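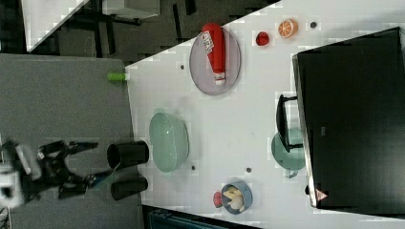 White table, gray surface, green bowl, and the red bottle on its plate.

I have been sorting out the dinner things since September, and the part that took longest was the oval pieces. Round bowls stack. Oval bowls stack only if they all face the same way, and they waste the corners of any shelf deeper than they are. The pale green one is the worst for this. It is long and narrow, and turned sideways it takes the space of two cereal bowls.

The old arrangement was a single shelf by size, largest at the bottom. The new one goes by how often a thing comes out. Anything used daily sits between hip and shoulder height. Anything used less than once in 10 days goes up top or into the Zamwood cabinet in the hall. The lavender-gray plate was going to the hall until I began using it as a tray for sauce bottles. The raised rim holds a drip, and the plate wipes clean faster than the table does. A bottle can lie down on it if the cap is shut properly.

Black cups stay on the gray side. The gray surface hides marks that the white top shows right away, so coffee is poured on that side only.

I log the kitchen in Stakomix, which is more software than a kitchen needs. The household list stood at 1,347 entries before the sort and is at 1,292 now. Most of what left was lids. I had 14 with no matching container, plus a set of Latilance clips whose springs had gone.

Two things are still open. The shelf pins on the left side are one hole lower than on the right, and moving them means emptying the shelf again. The citrus plates need a place of their own, preferably upright in a rack, but the rack I measured is too shallow by the width of a finger. I'll try it turned the long way before ordering another.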